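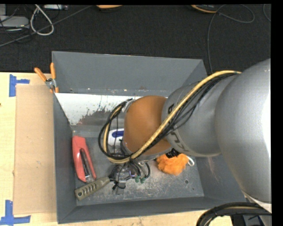

I have a thing for old storage bins, and I've stopped pretending it's a phase. Some people slow down for yard sales with nice lamps out front. I slow down for gray boxes. Give me a big rectangular one with an open top and painted panels, the kind where the bottom has been scratched so many times it's gone whitish in the middle, and I'm already working out whether it'll fit in the back seat. I love that the wear always lands where the work was. The floor of a bin gets it worst, right around the center, and then you'll find a patch somewhere else where the paint has simply given up. Add a round hole in the floor with a much smaller one near it and I can spend a whole evening wondering what used to be bolted there.

It started when I moved into my place in Larnberg, which came with a garage and no shelves. I had 11 cardboard boxes that had survived two moves, and by June the bottoms were going soft. My first idea was to buy a matching set of plastic totes, and I did, and I hated them by the end of the summer. The lids bowed. The corners cracked when it got cold. I put a set of clamps in one and the handle came off in my hand!

So one Friday I drove out to Ornbridge, where there's a surplus yard behind the old rail depot that sells whatever came out of workshops and warehouses that week. I went for a workbench. I came home with two bins and no workbench, and I'd do the same again.

If you've never shopped for a used bin, let me walk you through how I do it (you'll look a little odd, but you get used to that). I run my hand along the top edge first. A bent rim is fine if you're only going to toss things in, but it'll drive you crazy if you ever want a lid on it. Then I look straight down at the floor of the thing. Scratches don't bother me one bit. Flaking does, especially if it comes up under a fingernail, and so does any rust that feels crumbly. After that I set it on something flat and push on opposite corners to see if it rocks.

Holes are a matter of taste. I like them. In a garage they let the grit out, and if you're planning to put a bin outside with herbs in it you've just been saved twenty minutes with a drill. If you're storing screws, cut a piece of rubber mat to fit and forget the hole was ever there. The mat quiets everything down, too. A handful of wrenches dropped into a bare bin at six in the morning will wake the whole house, and I have the apology texts to prove it.

Now, paint. My strong opinion is leave it alone, and I came to that opinion by ruining a perfectly good bin. I sanded it, primed it, and gave it two coats of a very tasteful green, and for one weekend it was the best-looking object I owned. Then I put tools in it. Every scrape showed up like chalk on a blackboard. The old gray ones take a new scratch and you can't even find it afterward. Wash them with dish soap and a stiff brush, let them dry in the sun, and stop there.

Where you put the thing matters more than I expected. I kept mine on the floor for months and the bending over was murder on my back, so everything at the bottom just stayed at the bottom. Then I cleared a spot on the pale wooden table by the window, set the biggest bin up there, and started using all of it. Being able to look down into it from above is the whole trick. I'd keep the sides low enough that your elbow clears them, and I'd leave some table free next to it for whatever you've pulled out to get at the thing underneath.

And please don't fill it to the top. I sort mine in one layer, maybe a layer and a half, with the heavy stuff against the far side. My friends in Gaete swear by dividers, and I tried them, and all I got was a lot of little compartments with one lonely hinge in each.

The green bin, by the way, lives on the porch these days with rosemary in it. It looks great out there. I'm heading back to Ornbridge as soon as I can borrow a truck, and I did promise myself I'd come home with the workbench this time.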